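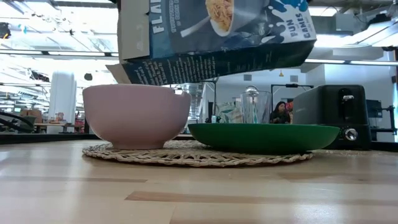
La boîte de céréales au-dessus du bol rose, vue par la caméra fixe.

Publié le 29/12/2025 par Henrik Heitmann
Catégorie : Préhension & vision | Carnet d'atelier

Nous utilisons des cookies pour mesurer l'audience de ce site. Accepter – Refuser – Personnaliser

1/ Bonsoir à toutes et à tous ! Comme promis à celles et ceux qui m'écrivent depuis le mois d'avril (vous êtes patients, merci), je vous raconte enfin notre comparatif de pinces sur la tâche du petit déjeuner. Ce sera un peu long, prenez une tisane.

2/ La tâche, pour commencer : saisir une boîte de céréales déjà ouverte, l'amener au-dessus d'un bol, l'incliner, verser, redresser, reposer. Un enfant de cinq ans y arrive très bien le matin en pensant à autre chose. Un bras à six axes, lui, y pense énormément et en met quand même à côté.

3/ Deux pinces en lice. La Nornwood, à mâchoires parallèles et patins en caoutchouc, que j'utilise depuis longtemps et à laquelle je suis attaché, je le reconnais. Et l'Engelhardt, à doigts souples, arrivée plus récemment et prêtée par des gens charmants qui ont répondu à tous mes courriels, même les très longs.

4/ Même bras pour les deux, même contrôleur Trisside, mêmes trajectoires de départ. J'insiste là-dessus parce qu'on m'a déjà reproché (gentiment) de comparer des choux et des carottes. Seuls changent la pince et son réglage de force.

5/ Le carton, parlons-en. C'est une matière traître : il est rigide sur les arêtes, mou au milieu des faces, et il s'affaiblit à chaque prise. Une boîte neuve et une boîte qui a déjà servi cinquante fois, ce sont deux objets différents pour une pince. J'ai donc fini par numéroter les boîtes au dos, au feutre, et par les faire tourner.

6/ Au total, 300 versements par pince. Oui, 300 avec l'une et 300 avec l'autre. Mes collègues ne mangent plus de céréales, je crois qu'ils ne peuvent plus en entendre le bruit.

7/ Résultats, sans trop entrer dans le détail : la Nornwood tient mieux la boîte pendant l'inclinaison. Pas de rotation parasite autour de l'axe des doigts, l'angle demandé est l'angle obtenu. En revanche elle marque le carton, et au bout d'un moment les faces se creusent et la prise dérive vers le bas.

8/ L'Engelhardt respecte beaucoup plus la boîte, c'est un vrai plaisir à regarder travailler. Mais quand les céréales glissent d'un coup vers l'ouverture, le centre de gravité se déplace et la boîte pivote de quelques degrés dans les doigts. Sur un bol étroit, quelques degrés, c'est une poignée de flocons sur la table !

9/ Côté caméras, j'ai longtemps cru que celle du poignet suffirait. Eh bien non : dès que la boîte bascule, elle occupe presque toute l'image et on perd le bol. La vue fixe, assez basse, montre bien mieux l'écart entre l'ouverture et le bol – par contre on n'y voit pas l'intérieur du bol, donc pour juger du niveau il faut autre chose.

10/ Autre souci de cette vue fixe : la lumière. Avec nos grandes fenêtres et les néons, le fond est complètement délavé, et le bord de l'assiette verte brille joliment mais embête la segmentation. J'ai baissé l'exposition, ce qui aide pour l'assiette et complique la vie du côté du grille-pain, qui est presque noir. On choisit ses ennuis.

11/ On m'a demandé pourquoi je garde l'assiette, le grille-pain et les bocaux alors que seul le bol compte. Parce que chez les gens, la table n'est pas nue ! Sur table dégagée, les deux pinces font des scores magnifiques et on n'apprend à peu près rien. Avec des voisins, le planificateur doit choisir son approche et c'est là que la largeur de la pince commence à peser.

12/ Sur ce point, avantage net à la Nornwood, plus étroite. L'Engelhardt, doigts ouverts, demande de la place de chaque côté, et le planificateur refusait parfois la prise par prudence. J'ai réduit la marge de sécurité, très progressivement, en gardant la main sur l'arrêt d'urgence.

13/ Les journaux du contrôleur font 1682 lignes pour une seule séance, et je les ai relus crayon en main (ma famille me trouve un peu bizarre, elle a raison). La plupart des versements ratés viennent d'un retour trop lent à la verticale. Le geste de redressement compte autant que l'inclinaison, et je l'avais franchement négligé.

14/ Question budget, puisqu'elle revient souvent : le jeu de doigts souples de rechange coûte plus de 900 euros. Les patins en caoutchouc, je les découpe moi-même dans une plaque. Pour un petit atelier comme le nôtre à Narnmont, ça compte dans la balance.

15/ Prochaine étape : les patins Nornwood avec une mousse plus tendre, pour ménager le carton sans perdre l'angle. Si quelqu'un parmi vous a déjà collé de la mousse à cellules fermées sur des mâchoires parallèles, dites-moi quelle colle vous utilisez, la mienne lâche au bout de deux jours. Bonne fin d'année à vous !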